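Ticket 3016 – Left arm drops out during folding runs
Project: Skekomia (uni robotics club)
Status: Open, waiting on parts

Opened Sunday, 2 pm

Hi all, me again! Our two-arm folding rig has started losing the left arm partway through a run. The Grimshaw controller throws a comms timeout, the arm freezes where it is and the right one carries on like nothing's happened. It did it twice this arvo, both times roughly 20 seconds after the first grasp. We're on the Hetemix build from the club drive, no local changes (I checked, I promise).

What I've tried so far: power cycled both arms, swapped the USB ports, and dropped the control rate to 60 Hz. The lower rate seemed to help for a bit and then it didn't. The little T-shirts never set it off, only the long-sleeved stuff, so I've been sticking with the red Bulls top – big spread, and the right gripper has to go way out to the cuff. 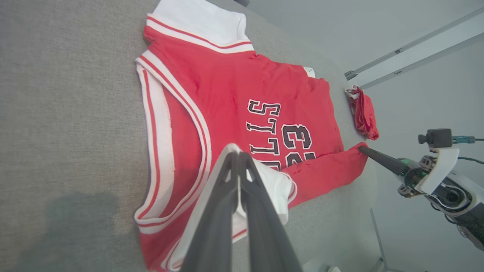

Update, same day, 5 pm

Had a proper look at the wiring. If I wiggle the left arm's data lead at the base by hand, I get the exact same timeout, colour me suspicious. Taped it down with some slack and got through two full folds. Not calling it fixed!

Still to do
Get a new lead from the Drelmont cupboard (who has the key?), put the rate back up, and rerun the long sleeves. Please don't update the build till I've done that, or we'll never know which one it was.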